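4. Equipment Planning

4.1 Setting the number of units

Planning for the Nisix collection effort began in April, when the only firm figure was the number of hours we wanted. We worked backward from that figure to a count of hand-held grippers, and from there to spares, storage, and furniture. Our first plan allowed for 11 complete units. Each was budgeted as a single line that covered the body, the fingers, the camera, and one set of cables.
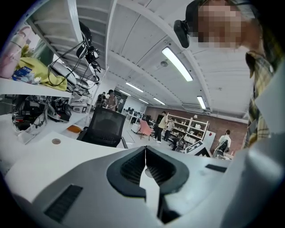
Small parts were the weakest point of the first budget. We had priced the grippers with some care and treated everything else as office supplies. In practice the accessories need their own line, their own reorder point, and their own place to be kept. An open shelf where cameras, straps, cables, and mounts lie piled together is quick to reach, but it makes a stock check slow, and we twice reordered mounts that we already had. The head-mounted cameras raised the same issue — they were bought late and without spare bands.

4.2 Pads and fingers

Finger sets were quoted by two suppliers, Briretti and Rultance. We compared them on price per set, lead time, and whether a worn face could be replaced without buying the whole finger. The final order was for 70 sets, to be delivered in two lots. We did not test enough sets to make a claim about service life, and the replacement rate in our budget should be read as a planning value.

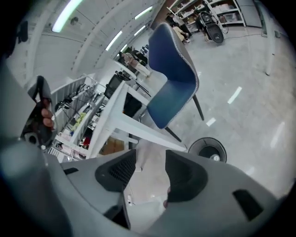
Figure 3. Work area with a hand-held gripper in the foreground, a robot vacuum on the floor, and equipment along the bench.

Floor space was planned with the same spreadsheet. Tables, chairs, and shelving were charged to the project only where they were bought for it. Cable was the item we underestimated most, and the revised plan sets aside 243 lengths, including replacements.

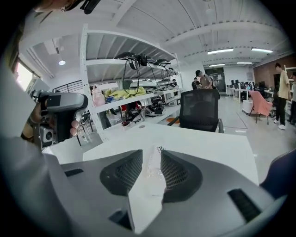

Storage and Spares

The revised budget holds back 30 percent of the accessory line for the second half of the project. Tall open racks were kept in the plan because several people can reach them from the work tables, but loose wires and small parts end up in a tangle on the lower levels. We therefore added closed bins, one per part type, and a label printer. Benjelloun, the reseller that handles our smaller orders, now ships parts already sorted by type — a small extra charge that we consider worth paying.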